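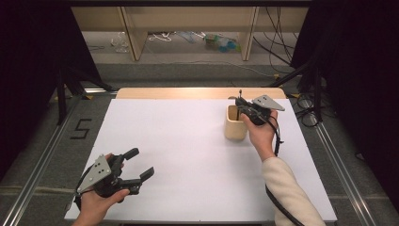

WORK & MACHINES

The job used to be packing. Now, for 13 people at Clisasell, it's teaching. Same building in Unonton, same car park, same kettle. The packing line is still going next door and you can hear it through the wall.

What they do all day is pick things up. A gripper in each hand, cable running off it, a white board on a table. A thin dark stick, a small cup. The grippers record how the hand moved, and the recordings go off to train the arms that will, sooner or later, do the small fiddly packing that machines have always been bad at. Odd shapes. Handmade stuff. Gift sets, mostly, at Clisasell.

So are they training their replacements? I asked that on the first morning and got a long look from a woman who has packed here since leaving school. "Everyone asks that," she said. "Ask me about my wrists."

Fine. Her wrists. The old line was hard on them, taping and folding, and she'd been on light duties twice. The grippers are a different kind of tired. Forearms, she says, and the eyes. You can't drift off. On the line you could plan your tea, have a row in your head with your sister. With the grippers a lazy grab is a bad recording and a bad recording gets thrown out.
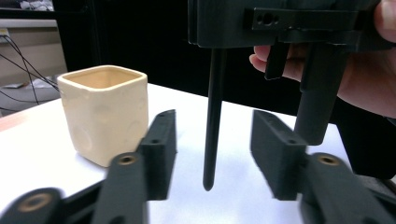 By our workplace correspondent

The cup is the one they all talk about. Pale, squarish, dimpled, walls not quite even. Easy for a person, you'd think. Then you try it with two stubby pads where your fingers should be. I had a go. I was terrible. A man at the next table told me to stop squeezing from the shoulder, and he was right, and I was still terrible.

He came over from goods-in last November. Likes it. Likes sitting down, likes that the supervisor comes round and asks how he'd do a thing instead of telling him. "Twenty years and they never asked how I pick up a box." He does worry about the money. The recording work pays the same hourly rate as packing but there's no bonus, becuase nobody has worked out what a bonus would be for. More recordings? Better ones? Trickier cups? The firm says it's looking at it. They've been looking at it a while.

The target, when there is one, is 100 good recordings a shift. Some get there by two o'clock. Others don't and go home cross. One of the younger ones keeps her own tally on the back of her hand in biro, 381 for the week when I saw it, and she was pleased with that. 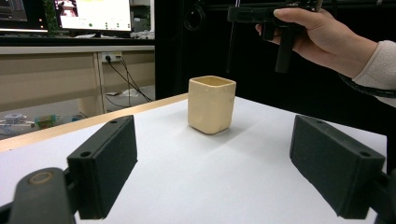 Issue 13

Not everybody wanted in. When the jobs were posted, plenty on the line wouldn't put their names down. Some on principle, some didn't fancy wearing cables. There's a bit of an atmosphere in the canteen still. The recorders sit by the window. It isn't a rule, it just happened.

Over at Plundham, where the firm has its other site, the first arms are due to go in on the Hughes contract, a gift range with roughly 2,000 boxes a day at the busy end of the year. Management says no jobs will go there. People will "move alongside". Alongside what, the Plundham lot would like to know, and on which shift. The union has asked for it in writing and hadn't had it when I left.

What happens to the recording room once there are enough recordings is the other question. The answer I got was that there are never enough, there'll always be a new product, a new lid, a new daft shape of box. Could be true. The contracts run for a year at a time all the same.

The woman with the wrists has asked to go to Plundham for the first week, when the arms are switched on. She wants to see if they do it her way. She tucks her little finger in when she lifts, always has, and she'd like to know if any of that got through. They've told her they'll see about the travel.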